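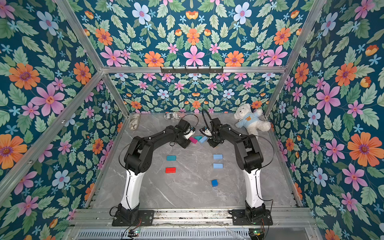

Projet Cludosska - Manipulation bimanuelle d'objets courants
Rapport d'avancement intermédiaire, volet équipement
Destinataire : Fondation Trutier, service des subventions
Période couverte : de la notification de la subvention à fin novembre

1. Objet du rapport

Le présent rapport rend compte de l'exécution du volet équipement de la convention conclue avec la Fondation Trutier. Il expose l'état des achats, les écarts constatés par rapport au plan initial et les arbitrages soumis à l'accord du financeur avant l'ouverture de la seconde tranche. Les résultats scientifiques font l'objet d'un document séparé, qui sera transmis avec le bilan annuel ; ils ne sont évoqués ici que lorsqu'ils ont une incidence sur une dépense.

L'enveloppe d'équipement s'élève à 210 k€, répartis en 17 lignes d'achat. À la clôture de la période, 90 k€ ont été engagés. Le solde reste disponible, sous réserve des réaffectations demandées au point 6.

2. Rappel du périmètre

La convention prévoit l'installation de postes de manipulation à deux bras, identiques entre eux, sur lesquels sont enregistrés des gestes de saisie, de déplacement et de rangement. Le premier poste, désigné Moon dans les pièces comptables, sert de référence pour la rédaction des cahiers des charges. Les postes suivants doivent en reprendre la géométrie sans modification, de façon que les données recueillies sur l'un puissent être exploitées avec celles des autres.

Cette exigence de reproductibilité pèse sur la politique d'achat. Un composant remplacé par un équivalent de cote légèrement différente oblige à reprendre l'étalonnage, et parfois à écarter des enregistrements déjà validés. Le laboratoire a donc retenu le principe d'un fournisseur unique par famille de pièces, y compris lorsque cette solution n'est pas la moins coûteuse à l'unité.

3. État d'avancement par famille de dépenses

Bras et préhenseurs. Les deux bras du poste Moon sont livrés, réceptionnés et en service. Les réserves émises à la réception portaient sur le serrage des embases ; elles ont été levées. La commande des bras destinés au deuxième poste est prête mais n'a pas été notifiée, pour les motifs exposés au point 5.

Structure. L'enceinte est réalisée en profilés d'aluminium, les deux bras étant fixés sur le rail avant. Les plans de coupe ont été consignés avec les références de visserie et seront joints à la consultation relative aux postes suivants. Un devis de découpe groupée a été obtenu ; il est inférieur au montant inscrit au budget prévisionnel et dégage une marge sur cette ligne.

Habillage et plateau. Les parois reçoivent un papier peint à motifs floraux, et le plan de travail présente un décor de marbre gris. Ces fournitures figuraient à l'origine parmi les consommables. Le service comptable a demandé leur rattachement à l'équipement, au motif qu'elles font partie de la configuration du poste et doivent être rachetées à l'identique. Le montant en cause est modeste. La difficulté est plutôt d'approvisionnement : les rouleaux se vendent par collection et une collection peut être retirée du catalogue sans préavis. Un achat de réserve couvrant l'ensemble des postes prévus est proposé.

Objets manipulés. Le lot de base se compose de petits blocs de couleur, complétés par des articles souples, dont une peluche. Ces objets s'achètent par petites quantités auprès de plusieurs enseignes, ce qui multiplie les factures et alourdit le traitement administratif. Il est envisagé de passer par une seule commande en début de tranche, assortie d'un inventaire par poste.

Électronique et câblage. Les cartes situées à proximité des bases et les faisceaux associés fonctionnent. Le câblage a été relevé pour servir de modèle. L'achat de connecteurs verrouillables est demandé pour les postes à venir ; il entre dans la ligne existante.

Calcul et stockage. Le serveur de stockage a été commandé auprès du titulaire du marché de l'établissement. La livraison est attendue avant la fin de l'année budgétaire. La ligne relative aux cartes de calcul n'a pas été entamée, l'équipe utilisant pour le moment les ressources mutualisées de l'établissement.

4. Activité du poste de référence

Le poste Moon est exploité en journée, par créneaux. Les séances portent principalement sur des blocs disposés entre les deux préhenseurs, avec des configurations reprises d'une fiche de consignes commune aux opérateurs. Cette fiche a été révisée deux fois pendant la période, la seconde fois pour introduire les objets souples, dont la saisie sollicite davantage les doigts des préhenseurs et accélère leur usure.

Le suivi d'usure a été mis en place plus tard que prévu. Les premières semaines d'exploitation ne sont donc pas documentées et l'estimation du besoin en pièces détachées repose sur une période courte. L'équipe en tient compte en demandant un stock de doigts de rechange supérieur à celui du plan initial, à réévaluer au prochain rapport. Le laboratoire dispose par ailleurs d'un seul jeu d'outillage pour le remontage des poignets, partagé avec l'atelier de mécanique ; un second jeu est inscrit dans la demande.

Les immobilisations ont eu pour cause principale l'attente de pièces. Une panne de motorisation a arrêté le poste dans l'attente d'un remplacement sous garantie, le contrat d'origine ne comportant ni échange anticipé ni prêt de matériel. Cet épisode a conduit à rouvrir la discussion avec le fournisseur Zoseo sur le contenu du contrat de maintenance, avant tout nouvel achat de bras.

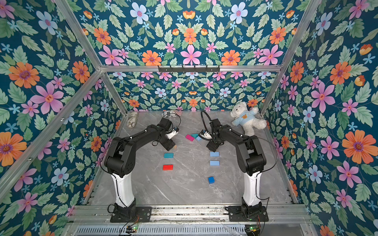

Zoseo a fait savoir par écrit que l'échange anticipé pouvait être accordé dès lors que les bras des postes suivants seraient commandés en une seule fois, et que le prix du devis en cours serait maintenu jusqu'à la fin du trimestre. La société a ajouté qu'une commande fractionnée resterait possible, aux conditions de maintenance actuelles, et qu'elle ne pouvait s'engager sur la disponibilité du même modèle de préhenseur au-delà de l'exercice à venir.

5. Analyse de la proposition

Le laboratoire est favorable à la commande groupée. Elle garantit l'homogénéité des matériels, réduit les frais de port et apporte une réponse au problème d'immobilisation constaté. Le délai de livraison annoncé est de 6 semaines à compter de la notification, ce qui reste compatible avec le calendrier d'installation.

Deux points appellent une réserve. Le premier est budgétaire : la commande groupée avance sur la première tranche une dépense prévue pour la seconde. La trésorerie de l'établissement peut l'absorber, à la condition que le versement de la Fondation ne soit pas décalé. Le second tient aux locaux. La salle qui doit accueillir les nouveaux postes attend encore la mise aux normes de son alimentation électrique, et la réception des bras avant la fin des travaux imposerait un stockage intermédiaire. Le service du patrimoine a confirmé que les travaux étaient programmés, sans communiquer de date d'achèvement.

Une solution de repli a été étudiée. Elle consiste à ne commander que les bras du deuxième poste et à différer les autres. Elle évite le stockage mais prive le projet de l'échange anticipé et l'expose à un changement de modèle en cours de programme. Le laboratoire ne la recommande pas et la maintient au dossier dans l'hypothèse où l'avance de dépense serait refusée.

6. Demandes soumises à la Fondation Trutier

Le laboratoire sollicite l'accord de la Fondation sur les points suivants :

- autorisation d'engager par anticipation la commande groupée de bras et de préhenseurs auprès de Zoseo ;
- transfert de la marge dégagée sur la ligne Structure vers la ligne Pièces détachées ;
- inscription de l'habillage des enceintes et des plateaux en équipement, avec achat de réserve ;
- report sur la seconde tranche de la ligne Cartes de calcul, à montant inchangé ;
- acquisition d'un second jeu d'outillage, sans incidence sur le total.

Aucune de ces demandes ne modifie le montant global de la subvention. Le tableau des lignes mis à jour, les devis et la réponse écrite de Zoseo sont joints en annexe.

7. Prochaines échéances

Sous réserve d'un accord avant la fin du trimestre, la commande serait notifiée aussitôt et le montage des structures commencerait sans attendre l'arrivée des bras, les profilés pouvant être entreposés dans l'atelier. L'étalonnage du deuxième poste serait conduit par comparaison avec le poste Moon, qui resterait en exploitation le matin et serait réservé aux mesures à partir de 14 heures.

Le prochain rapport présentera le relevé d'usure sur une période complète ainsi que l'état des lignes soldées. Il précisera également la date de mise à disposition de la salle, dès que celle-ci aura été communiquée par le service du patrimoine.

Annexes
A - Tableau des lignes d'achat, engagements et soldes
B - Devis Zoseo et réponse relative à la maintenance
C - Devis de découpe des profilés
D - Relevé de câblage du poste Moon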